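ETTHORPE, September

Etthorpe Tenants' League is asking office landlords to show their numbers before they bill anyone for "daylight-optimized" floors.

Grulteck, which manages 16 buildings in the city, started adding a daylight surcharge this spring. It says the floors cut lighting bills by 39 percent. The League has asked twice how that figure was reached. It got a brochure.

The brochure leans on a study of 683 desks by the consulting firm Bajwa. The study ran for five weeks in early summer, when the days are long. It doesn't say how often the blinds were down or whether desk lamps were counted.
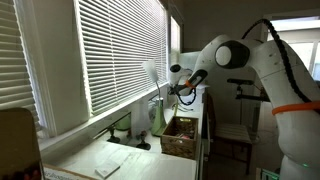

## What the League wants

- The full Bajwa study, with the raw meter readings
- A winter test on the same floors
- No surcharge until both are public

Fukeo, a smaller landlord, says it will hold off on a similar fee. The League welcomes that and will wait to see it in a lease.

Tenants who have been charged can send copies of their bills to the League's office, open until 5 p.m.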